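人行道绿带

人行道绿带，又称路侧绿带、草皮隔离带，指住宅区道路范围内与人行道相邻的带状绿地，通常由草坪、行道树及其根部土壤构成。绿带位于路缘与人行道之间时称外侧绿带，位于人行道与宅地边界之间时称内侧绿带。两者在养护责任、种植密度和排水功能上有所区别。

构造

典型断面自道路一侧起依次为路缘石、外侧绿带、人行道板和内侧绿带。人行道板多为现浇混凝土，表面以木抹或扫帚纹处理，并设横向坡度，使雨水流向绿带。板间设伸缩缝与缩缝：前者贯穿板厚，内填沥青纤维板或泡沫条；后者仅切至部分深度，用于引导收缩裂缝的位置。

混凝土边缘与草皮直接相接时，土面宜略低于板面。若土面过高，匍匐茎类草种会越过板边生长，使边线失去规则，并在板面积存细土。常见的处理方法为切边，即用半月铲或立式切边机沿板边垂直切出窄槽，清除越界的草皮。

草种与修剪

绿带草坪分为定期修剪区与粗放区。修剪区以高羊茅、草地早熟禾或狗牙根为主，留茬高度依草种而定。粗放区多见于树干周围、沟渠旁及权属不明的地段，修剪次数少，草株较高，高度不齐。同一条人行道两侧分属不同养护单位时，两种状态常并存。

树干根颈处不宜使用打草绳贴近作业，以免损伤树皮。一般做法是在根颈外围保留覆盖物圈，或改用手工修剪。

行道树

外侧绿带宽度不足时，成年乔木的根系会向人行道板下方延伸，造成板块抬升和错台。雷特盖特（Retgate）市政规程规定，相邻板块错台达到2厘米即列入维修，处理方式包括磨平、注浆抬升和换板。该市登记的665处错台中，有93处采用换板，其余以磨平或注浆处理。 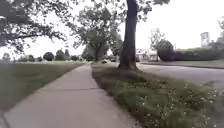 乔木根颈在成熟后常向外扩张，形成明显的基部膨大。新栽树木的定植位置应按成年后的基部尺寸预留，不能只按苗木胸径计算。采勒（Celler）型树池在定植时即设置竖向导根板，将侧根引向较深土层；布拉科穆斯（Brakomus）型则以结构土承托人行道板，允许根系在板下生长。后者造价较高，多用于绿带狭窄的路段。

树冠下缘应满足行人净空要求。横向伸展的低枝在幼树阶段逐年提升，一次去除过多活枝会削弱树势。

排水

绿带可接纳人行道和部分宅前铺装的径流。土壤压实是入渗能力下降的主要原因，可通过打孔和表层覆沙改善。按霍斯拉维（Khosravi）分级法，汇水面积超过3000平方米的连续绿带须另设溢流口，不得仅依靠草皮下渗。

参见

路缘石、伸缩缝、树池、结构土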